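Thursday, September 2, 1999
Utensil storage, kitchen corner – notes for Emerson and Leidy

Continued from the January page. Question is still whether the perforated white holder can replace the flat drawer tray for everyday pieces. Pylyp wants an answer before the Udley order goes in.

Drawer tray measured again: 400 mm long, 113 mm wide per slot. Chopsticks fit, but they ride up over the divider and the drawer catches. Upright storage avoids this. Base of the holder checked with a 2 mm feeler, no rock on the tabletop.

Loading order tried: long wooden pieces first, then spoons, then the peeler. Small spoons last, or they drop below the rim and have to be tipped out.

White holder, dark table:

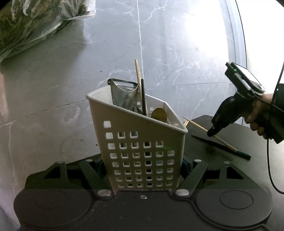
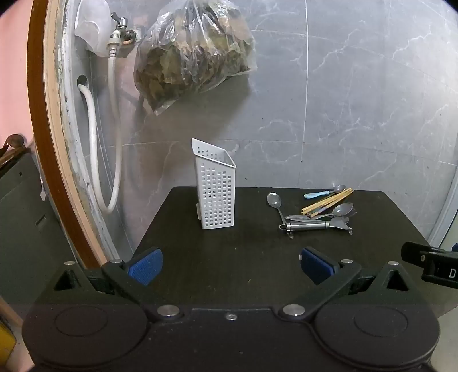
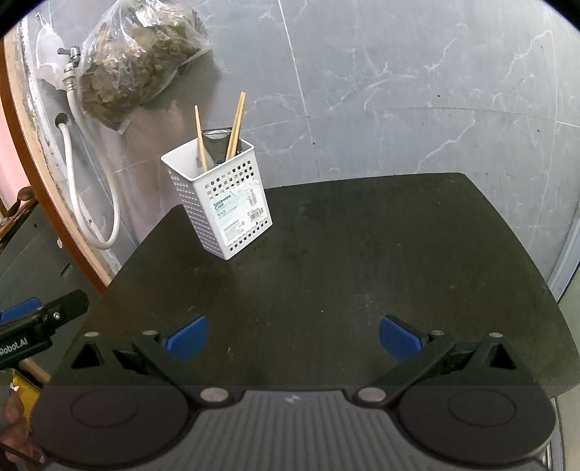 Rim height is the main variable for the next trial. Svend would like a level rim, for easier wiping. I prefer the slanted one, with short pieces kept to the low side. The Y-shaped peeler causes no trouble at the rim – its head stands well clear with the handle down in the basket – so it can stay in the set. Chopsticks are the tallest item and tend to lean; try bundling them in one corner.

To do: weigh the full set, limit 100 g per corner. Ask Vemberg for a level-rim sample. Drain test not started.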